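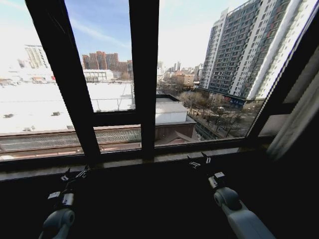 Dark window frames and sill with a pale curtain to one side.

Home | Kitchen | Laundry | Windows & Floors | Workshop | Ask Us

Cleaning Windows and Dark Sills

Pick a cloudy day or do the job early. Direct sun dries the cleaner before you can wipe it, and that leaves streaks.

Start with the sill. Vacuum the corners and the track with the brush tool. If you wet the dust first it turns to paste and you will be digging it out with a toothpick. Then wipe with a damp cloth and one drop of dish soap. Dry it right away. Dark paint and dark stain show every water spot.

For the glass, mix one part white vinegar to four parts water in a spray bottle. Spray the cloth, especially near wood frames. Work from the top down. Wipe side to side indoors and up and down outdoors, so you can tell which side a streak is on.

Tie curtains back or slip the ends over a hanger before you begin. Most polyester panels can be washed cold and hung back up damp. Check the label for lined ones.

Scuffs on a painted sill usually come off with a little baking soda on a wet fingertip. Rub lightly and test a corner first. For deeper marks, sand with 230 grit, wipe off the dust, and touch up with a small brush. Let the paint dry overnight before you set plants back on it.

Tracks that stick need a dry silicone spray. Cooking oil gets gummy.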